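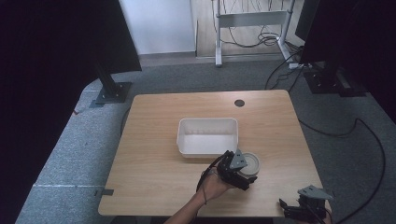 Cahier d'atelier, mars. Budget du second poste de saisie

Rédigé par M. Vogler, relu par Haoran Li. Copie à Deming Han pour la partie achats.

Objet : chiffrer un deuxième poste identique au premier (table, deux pinces tenues à la main, supports, câblage) et fixer ce qui passe sur l'enveloppe de ce trimestre. Le reste est reporté à l'exercice suivant.

9 h 30. Repris la liste du poste actuel. Une pince dans la main de l'opérateur, la seconde posée au coin droit de la table, chacune avec sa plaque grise inclinée et son câble noir. Le câble qui fait le tour du poignet gêne la rotation dès que l'opérateur prend une boîte ronde à couvercle par le côté. À prévoir sur le poste 2 : sortie de câble coudée vers l'arrière et brassard de maintien. Haoran préfère une gaine spiralée. Je demande les deux au devis, la différence de prix est faible.

Câblage au sol : trop de longueurs qui traînent sur la moquette, entre les pieds de support et le bord de la zone. Une goulotte plate sur le côté droit suffirait. Multiprise à fixer, elle est par terre à côté du piètement blanc. Poste de dépense mineur, mais à inscrire, sinon il sera oublié comme la dernière fois.

10 h 45. Devis reçus.

Plundard : pinces complètes, délai 18 jours ouvrés, port compris. Pas de remise en dessous de quatre unités.
Histodness : mors et bagues seuls, sans corps. 113 euros le jeu de mors, bagues facturées à part.
Fliteo : supports verticaux avec embase carrée, même modèle que les nôtres d'après la fiche. Attente du prix ferme.
Tang : câbles sur mesure, réponse promise à Aksel par téléphone, rien par écrit.

Aksel Þorgeirsson propose d'acheter une seule pince complète chez Plundard et de monter la seconde à partir des corps que nous avons en réserve, avec des mors Histodness. Économie de presque 1000 euros sur le lot. Objection de Guangming Qiu : deux pinces de provenance différente sur un même poste, donc deux étalonnages, et des jeux mécaniques qui ne vieillissent pas pareil. Je suis de son avis pour la série longue. Pour une série courte, la solution d'Aksel tient.

11 h 20. Table. Le plateau carré en bois clair convient, inutile de chercher mieux. Demander le même, avec passe-câble. Attention au passe-câble : le nôtre est vers le fond à droite, les câbles des pinces partent du bord avant et ne s'en servent pas. Sur le poste 2, le faire percer côté opérateur si le fournisseur accepte.
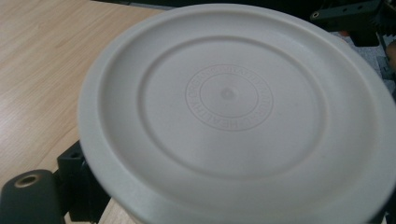
Ligne consommables et objets de manipulation, que Deming voulait ramener à zéro. Je la maintiens. Le parc d'objets doit être acheté en même temps que le poste, avec les doublons, sous peine de comparer des séries faites avec des pièces différentes. Pour la vaisselle, je demande des références mates dans le genre de l'assiette gris-beige : large rebord lisse, nervure circulaire autour du fond, emblème en relief au centre, dans la même teinte que le reste. Le relief se distingue à peine, seulement par les ombres, et le mot HEALTHY se lit de biais sur la couronne. C'est un bon cas pour régler l'éclairage, meilleur qu'un objet imprimé. Prévoir 22 pièces de vaisselle, toutes tailles confondues, doublons compris.

Conséquence sur l'éclairage : aucun achat tant que l'essai avec diffuseur n'est pas fait. Une tache de reflet sur le fond de l'assiette, même floue, mange une partie du contraste. Haoran s'en charge avec le diffuseur du labo voisin. S'il suffit, on économise la ligne entière.

Pièces d'usure. Les bagues couleur laiton aux articulations ne figurent pas dans le devis Plundard. Malentendu possible sur le mot « complète ». Question envoyée à 11 h 50 : bagues de rechange incluses ou non, référence, prix par jeu. À ajouter aussi, la denture. Pas de cote de remplacement dans leur documentation, et je ne veux pas attendre une casse pour l'obtenir.

14 h 10. Point rapide avec Deming. Arbitrage provisoire :

Engagé ce trimestre : deux pinces Plundard, table, supports Fliteo sous réserve du prix, goulotte, brassards.
En attente : câbles Tang, éclairage, bagues.
Reporté : rideaux sombres supplémentaires autour de la zone. Deming les juge chers au mètre, et le poste 2 peut démarrer dos au mur.

Je ne suis pas convaincu pour les rideaux. Le mur blanc renvoie beaucoup de lumière et il faudra au minimum un panneau mobile. Noté comme réserve, à rediscuter après l'essai de diffuseur.

15 h 00. Réponse de Plundard : un jeu de bagues par pince, monté, aucun en rechange. Demandé deux jeux supplémentaires au devis révisé.

Reste à faire :
- relancer Tang par écrit (Aksel)
- plan de perçage du plateau (moi)
- liste de vaisselle avec références (Guangming)
- vérifier l'état des corps de pince en réserve, même si la solution mixte n'est pas retenue (Haoran)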